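장난감 정리를 미루다가 결국 하루를 잡았다

2018년 8월 25일

5월부터 작은 소품을 한 상자에 몰아넣고 살았다. 소꿉놀이 채소, 컵, 쟁반, 블록이 다 섞여 있어서 뭘 하나 꺼내려면 상자를 통째로 엎어야 했다. 마유(Mayu Iwasaki)가 여름이 가기 전에 치우자고 해서 어제 오후를 비웠다.

먼저 바닥에 천을 깔고 전부 쏟았다. 블로그에 적어 두려고 세어 봤더니 141개였다. 그중 17개는 금이 갔거나 짝이 없어서 버렸다. 버릴 것을 고르는 데 시간이 제일 많이 걸렸다. 손잡이 빠진 냄비를 두고 마유와 한참 얘기했는데 결국 버리는 쪽으로 갔다.

물건을 펼쳐 놓고 볼 때는 바탕이 어두운 편이 낫다. 예전에는 흰 책상에서 했는데 밝은 색 소품이 잘 안 보였다. 검은 상판에 어두운 천을 두른 자리는 주변에 눈에 걸리는 게 적어서 색을 나누기도 쉽다.
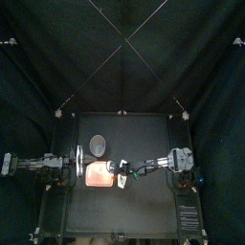

분류는 색으로 할지 종류로 할지 고민하다가 종류로 했다. 색으로 나누면 보기에는 좋은데 나중에 찾을 때 헷갈린다. 당근이 주황색 칸에 있는지 채소 칸에 있는지 매번 생각해야 한다. 그래서 먹는 것, 담는 것, 쌓는 것 세 칸으로 정했다. 어디에도 안 맞는 것은 지퍼백에 넣어 맨 밑에 깔았다.

통은 Stakton에서 나온 낮은 것을 썼다. 깊은 통은 결국 밑에 있는 걸 안 꺼내게 된다. 뚜껑이 조금 뻑뻑한데 열고 닫다 보면 나아질 것 같다. 라벨은 집에 남은 종이테이프에 펜으로 썼다. 글씨가 삐뚤어서 담는 것 칸은 한 번 다시 붙였다.

스펀지 같은 소재로 된 것은 플라스틱과 따로 두기로 했다. 같이 넣으면 모서리에 눌려서 자국이 남는다. 당근처럼 생긴 주황색 조각도 이쪽이다. 컵은 크기별로 겹치고, 연한 복숭아색 쟁반처럼 납작한 것은 통 옆에 세워 두면 자리를 덜 먹는다.

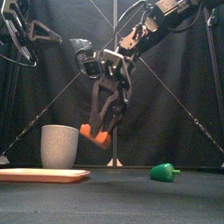
씻는 것도 같은 날 했다. 플라스틱은 미지근한 물에 주방세제를 조금 풀어서 헹구고 수건 위에 엎어 놨다. 스펀지 소재는 물에 담그면 속까지 마르는 데 오래 걸려서 젖은 천으로 겉만 닦았다. 작년에 한 번 담갔다가 이틀이 지나도 안쪽이 축축했던 적이 있다. 펜 자국은 지우개로 문지르니 반쯤 없어졌다. 나머지는 그냥 두었다.

릴리아나(Liliana Sala)가 저녁에 와서 남는 블록을 한 봉지 가져갔다. 조카가 놀러 온다고 했다. 세 칸 중에 쌓는 것 칸이 제일 꽉 차 있었는데 덕분에 뚜껑이 닫힌다.

아직 못 한 것은 나무 퍼즐이다. 조각이 몇 개 비는 것 같은데 맞춰 봐야 안다. 다음 주에 하나씩 맞춰 보고 모자라는 것은 따로 빼 둘 생각이다. 종이테이프도 다 써서 새로 사야 한다.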